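Docs Home | Setup | Teleop | Recording | Training | Troubleshooting

Recording demonstrations with thin, clear packaging

Last updated: November
6 min read

This page covers recording pick-and-place demonstrations for items in clear plastic sleeves: sticker sheets, card packs, small flat stationery. It assumes the arm is calibrated, the leader arm is paired, and you have already recorded at least one set with solid objects. If you haven't, go through the block-sorting page first. Sleeves are a bad place to learn teleop.

What you need

- One follower arm with a wrist camera
- The leader arm
- A shallow tray with a raised rim
- At least 6 sleeved items with different designs
- A recording station running Tolta

Set up the table

Clamp the base to the rail and check that the cables can move through the full range of the wrist. A loop that is too short will pull on the connector when the arm reaches across the table.

Put the tray where the gripper can get to it without the elbow locking out. Lean the spare sheets against the back wall. They can overlap a little. We want some overlap in the data, so don't straighten the row between episodes unless a sheet has fallen flat.

Leave ordinary clutter on the table. Pens, a cup, a marker are all fine. Move them every so often during a session. Lindalva Pacheco trained an early policy on a bare table and it stopped working as soon as a notebook was left near the tray.

Lighting

Clear plastic shows up mostly as reflections. With one strong overhead light, the sleeve washes out and the print under it disappears. Use two softer lights from the sides and lock the camera exposure before you start. Auto exposure will shift each time a bright sleeve comes close to the lens, and you'll get flicker in the episode.

Don't try to remove every reflection. The policy needs the glare along the edges to find the sleeve.

Record an episode

1. Start from the home pose with the gripper open.
2. Press record and wait one second.
3. Bring the fingers down over one edge of the sleeve. Go slowly for the last part of the approach.
4. Close until the plastic stops sliding, then stop. Squeezing harder leaves a crease, and creased sleeves reflect differently in later episodes.
5. Lift, move to the target, lower, and open.
6. Return to the home pose and press stop.

If you miss the grasp, open and try again in the same episode. Keep up to two retries. After that, discard the episode and reset.
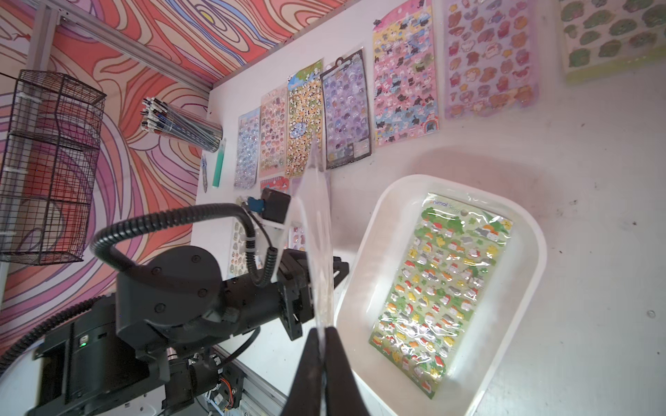 Wrist camera view: clear plastic held between the fingertips, with one sheet in the tray and others along the wall.

Label and check

Tolta asks for a task string when you stop. Use the same wording for the whole set, for example "put the sticker sheet in the tray." Tag retries as "regrasp." Leave the tag off if the first grasp held.

Watch one episode in every batch at full speed before going on. Look for dropped frames, a blocked wrist view, and fingers closing on nothing. That last one is easy to miss with clear film, so compare the gripper width reading with the video.

How many episodes

Record 200 episodes, train, and test before recording more. That is enough to show whether the camera placement works. Our current sleeve policy uses 1,000, split between Ademir Xavier and Valquíria Lins so the model doesn't copy one person's habits. Going to 3,000 helped with sheets that overlap and made little difference elsewhere.

Swap in new designs at each session. Change the tray angle too.

Known problems

Static makes sleeves stick to each other. Wipe them with a dryer sheet before the session. If the fingertips slip, clean them with alcohol and let them dry fully. Worn pads should be replaced on both sides at once, and the gripper zero has to be set again afterward.

Next: Uploading a dataset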